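Werkstattbuch Sturmmessung, 30. November 2025

Anemometer 3 vom Mast Sarnbridge zurück. Gert Shabalala hat es gestern abgebaut, Kabel bis zur Klemmdose mitgenommen. Schalenstern läuft rau, oberes Lager hat Spiel. Gehäuse außen in Ordnung, innen Salz an der Dichtung. Lager bestellt, Dichtring war noch einer in der Schublade.

Logger ausgelesen. Die Datei vom Septembersturm ist lückenhaft: Die Böenspalte steht mehrfach auf 255, das ist der Überlauf vom alten 8-Bit-Zähler. Die Mittelwerte daneben laufen sauber durch. Also keine Kabelsache, wie wir erst dachten. Die 255er aus der Auswertung nehmen und als fehlend markieren, nicht interpolieren.

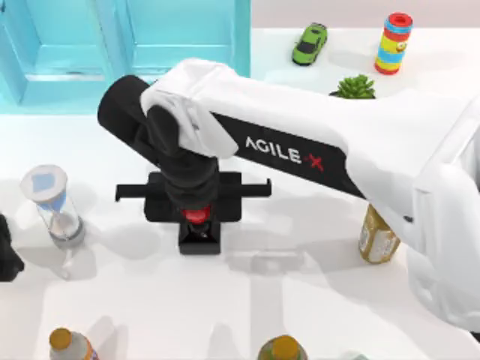

Neue Firmware auf den Ersatzlogger gespielt (Skumis). Zähler jetzt 16 Bit, Mittelung 60 s, Böe als Maximum aus 3 s. Prüfsignal vom Generator mit 100 Hz angelegt, Anzeige stimmt mit der Rechnung überein. Danach Stecker gezogen und wieder gesteckt: Logger startet von selbst, verliert aber die Uhrzeit. Pufferbatterie messen, vermutlich leer.

Vergleich mit Olthorpe: Dort lag die Spitze später als bei uns, passt zur Zugbahn des Tiefs. Die Windrichtung weicht allerdings stärker ab, als ich erwarten würde. Kann am Waldrand liegen, kann auch die Nordmarke sein. Gert meint, die Fahne sei nach dem letzten Tausch nur mit Handkompass ausgerichtet worden. Im Protokoll steht dazu nichts.

Luftdruckkurve sieht gut aus, keine Sprünge. Schlauch am Statikanschluss trotzdem tauschen, ist hart geworden.

Offen:
Lager einbauen, danach Anlaufgeschwindigkeit prüfen
Pufferbatterie Ersatzlogger
Nordmarke Olthorpe nachmessen
Buchanan wegen Windkanaltermin anrufen
Alte Dateien auf 255 durchsuchen, auch die Jahre davor

Mast Sarnbridge bleibt bis zum Einbau ohne oberen Windwert. In der Stationsliste eingetragen.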